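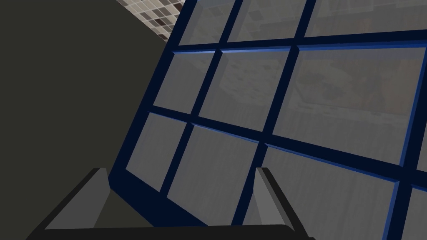 An open gripper in front of a blue-framed glass panel in a simulated room.

Findport publishes testing rules for robots working near glass

16/05/2022

Findport has published a set of rules for teams that test indoor robots in simulation, with most of the new text dealing with glass walls, partitions and windows. The rules apply to every test run submitted to the Findport shared results list. Teams already on the list have until the next update to bring their older entries into line.

The document is titled Indoor Manipulation Testing, Part 2, and replaces a shorter guide that many teams had stopped following. Findport says the old guide treated all walls the same way. A solid wall and a glass partition were both entered as obstacles, and a run counted as clean if the robot touched neither.

Under the new rules, glass has to be listed as its own class of surface. Teams must state whether each panel in the simulated room is clear, tinted or frosted, and whether the robot's depth reading on that panel comes from the glass itself or from whatever stands behind it. A run with no such statement will be marked incomplete and left out of the rankings.

The change follows a review of 1,471 runs sent in by member teams. Findport found that 442 of them took place in rooms with at least one glass surface and gave no information on how the glass was modeled. The review did not look at whether those robots would have struck a real panel. It says only that the results could not be compared with one another.

The rules also set out how close a gripper may come to a panel. An open gripper is to be measured from the outermost point of either finger and not from the center of the palm, as was common before. The same measurement is used whether or not the gripper is holding something, but when it is, the object counts as part of the gripper. Frames and rails are measured separately from the panes they hold.

For robots with two arms, both arms are checked at all times. Several teams had been reporting clearance only for the arm doing the task and leaving the other one out of the record. Findport now asks for one log per arm, on the same clock, along with a third log for the body.
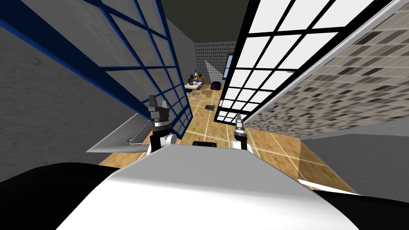
A two-armed robot in the simulated room, with glass panels to the left and right and two seated figures at a table at the far end.

People in the simulated room get a section of their own. A seated figure has to be entered as a person even if it does not move during the run, and a team may not swap it for a box of the same size to save computing time. The robot's speed limit depends on its distance from the nearest figure. Where a glass panel stands between the robot and a person, the distance is measured as if the panel were not there.

Flat objects left on the floor must be listed as well. The old guide let teams ignore anything too low to stop the base from rolling over it, and the new one does not.

Two companies took part in drafting the text. Ranach, which makes grippers for warehouse and hospital use, supplied the section on finger measurements. Ollon, a maker of simulation software, wrote most of the section on glass and has added the surface classes to its room editor. The update went out to Ollon customers in April.

Rieger, which runs a test service for smaller robot builders, said it supports the rules but expects them to add to the cost of each submission. In written comments attached to the document, the company asked for a lighter version for teams sending in a single robot. Findport turned that down for now and said it would look at the matter again after the first round of results.

The record-keeping rules are stricter than before. Each entry needs the room file, the random seed, the software version and the full set of logs. Still pictures and video can be sent along but do not replace the logs. Teams must keep everything for two years and hand it over if another member asks for a repeat run.

A repeat run that gives a different result does not remove an entry from the list. The entry is flagged, and the team has one chance to explain the difference in writing. If the cause is a change in software version, both results are shown.

Findport has also set a limit of 3,000 runs per team in each round, which covers failed runs as well as successful ones. There was no limit before, and a few teams had been sending in only the best part of much larger batches.

The rules cover simulation only. Testing on physical robots stays under the separate Findport lab guide, which has not been changed. Part 2 and the new entry form are available to members through the Findport site, and teams can send in runs under the new form now.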